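Flistari Two-Arm Tabletop Cell

Research equipment from Kerkeck
Page updated January 10, 2018

Overview

Flistari is an enclosed workcell for labs that study two-arm handling of small household and hardware items. It comes with two arms, two finger grippers, a wrist camera on each arm, one fixed booth camera, and the Groltix recording software. The cell is sold complete and arrives with the arms mounted to the front beam.

Most of our customers buy it to collect demonstrations and train handling policies on the same bench. This page covers the cell and the Longo method, which we use in-house and include with every unit.

What the Longo method does

Longo is a way of training a policy for passing an object from one gripper to the other in the air. Many two-arm setups put the object down between grasps, and the second arm picks it up again. That works for boxes. It works poorly for anything that tips, rolls, or lies in a position the second gripper can't reach well.

In Longo, the operator demonstrates the transfer with both grippers near the middle of the table. Each demonstration is cut into three stages: hold, share, and release. During the share stage both grippers have contact, and the policy is trained on that stage more often than on the other two. The policy takes in the last 16 frames from all three cameras and puts out arm and finger targets for up to 32 steps ahead. It does not use an object model or markers.

Why we test on padlocks

A padlock has two very different places to grip. The body is a solid block with flat faces. The shackle is a smooth rod with an opening in it, and a pointed fingertip can slip along it or go through the loop. Polished metal and a glossy tabletop also give a lot of stray highlights, and the color of the metal in the image changes when the lock turns. A policy that depends too much on appearance shows it quickly on this object.

The wrist camera matters most in the share stage. At that point the arms cover part of the object from the booth camera, and the depth of the fingertips is hard to judge from one side.

Booth camera, then wrist camera, both during padlock handling. In the wrist view one lock is held by the body and another lies on the tabletop.
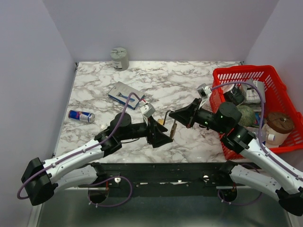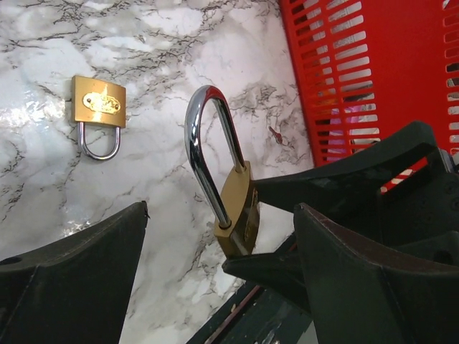

Results from our bench

We recorded 161 padlock demonstrations on one Flistari cell and trained two policies on them. One used all three cameras. The other used only the booth camera.

The three-camera policy was better at transfers where the receiving gripper had to take the body. The booth-only policy tended to close too early and push the lock sideways. With the shackle as the receiving grip, both policies were less reliable, and the gap between them was small. Our reading is that the shackle problem is mostly about finger shape and contact, and more camera views don't do much for it.

Training the share stage more often helped both policies. Without the extra weight, the giving gripper sometimes opened before the other had a firm hold.

We did not test with the lights changed or with a different tabletop. The results should be read as results for this booth and this surface. The full log is on the drive that ships with the cell.

What is in the cell

Arms: two, white links with black joints, mounted at the front of the table
Grippers: two-finger, black, tapered fingers
Wrist cameras: one per arm, on a bracket above the gripper
Booth camera: one, fixed
Recording rate: 30 frames per second, all cameras on a shared clock
Work surface: rectangular, white marble pattern, glossy
Enclosure: pale left, right, and back walls; open at the front for the operator
Software: Groltix recorder, stage labeling tool, and Longo training scripts

Setup notes

Leave slack in the wrist camera cables. Run both arms to their far limits before the first session and check that neither cable pulls tight at the elbow or hangs in front of a lens.

Check the fingertips for nicks every week. A damaged tip changes how the object sits, and demonstrations recorded before and after a finger change should be labeled as separate sets. Groltix has a field for this in the session header.

Recalibrate the wrist cameras any time a bracket is loosened.

Ordering

Flistari is built to order. Units ordered now ship in April. Spare fingers and camera brackets are sold in pairs and can be added to the order. The padlock demonstration set is included at no charge; please ask for it when you request a quote from Kerkeck.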